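4. Demonstração com roupa no dia de portas abertas

Se já passou pelas secções anteriores, tem os dois braços ligados, os cabos verificados e a sala arrumada. Falta a parte de que eu mais gosto (e a que me deu mais dores de cabeça na primeira vez!): pôr o robô a mexer em roupa à frente de visitas. Escrevi estes passos depois da sessão na Pukano, em 23 Sep 2022, e fui acrescentando notas à medida que me lembrava das coisas.

4.1 Preparar a mesa

1. Encoste a segunda mesa à parede e a da frente à segunda. O robô fica do lado de cá, com um braço à esquerda e outro à direita.

2. Escolha uma peça escura com faixas ou riscas claras. Nós usamos uma azul-marinho com pormenores brancos e vale a pena – quem está na terceira fila percebe logo para onde o tecido está a ir.

3. Largue a peça na mesa da frente, amarrotada. Não a alise! As visitas gostam de ver o robô começar com a roupa no estado em que ela sai da máquina lá de casa.

4. Deixe na mesa de trás os utensílios das outras demonstrações. O peluche cor-de-rosa pode ficar na mesa da frente, mas bem para a esquerda.

Cuidado: antes de ligar os motores, passe a mão pelos cabos dos dois braços e veja se nenhum ficou entalado na borda da mesa.

4.2 Primeira pega

5. Arranque o programa «tecido» no painel Votava e espere 15 segundos antes de tocar em qualquer coisa.

6. Aproxime as duas pinças da peça, devagar, até ambas segurarem a mesma faixa branca. Eu costumo parar neste ponto e deixar as pessoas chegarem-se à fita de segurança, porque há sempre perguntas.

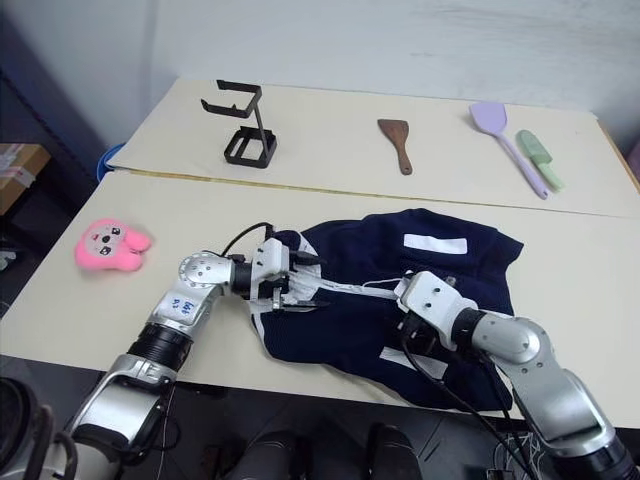

Khadija Morsy discorda desta paragem: para ela, o melhor é seguir sem interrupções e responder no fim, que as crianças perdem o interesse depressa e os adultos começam a falar todos ao mesmo tempo. Experimente das duas maneiras. Com grupos pequenos continuo a preferir a minha.

Nota: se uma pinça fechar em vazio, o painel mostra o código 203. Abra as duas, recue os braços e repita o passo 6. Não puxe o tecido com a mão enquanto o programa estiver activo, mesmo que lhe pareça que só falta um jeitinho (eu sei, a tentação é grande).

4.3 Esticar o tecido

7. Baixe a velocidade para 23 no painel. Com valores mais altos o movimento impressiona, mas com malha elástica eu não arrisco.

8. Afaste as pinças aos poucos, mantendo o tecido seguro dos dois lados. Pare assim que a parte do meio estiver esticada – as pregas por baixo podem ficar como estão, e uma ponta a descair pela borda da frente não faz mal nenhum. 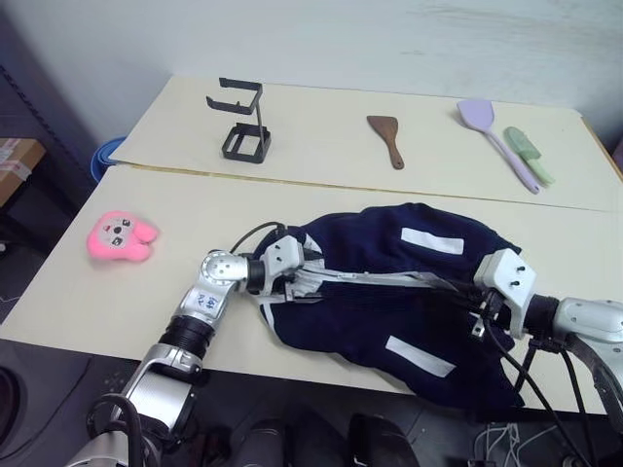 9. Mantenha a posição enquanto explica o que vem a seguir, no máximo 60 segundos. Depois pouse a peça e abra primeiro a pinça esquerda.

10. Carregue em «repouso» e só deixe passar a fita quando a luz do painel apagar. As folhas de registo vão para a Asmaa El Ouafi, na pasta da Momach.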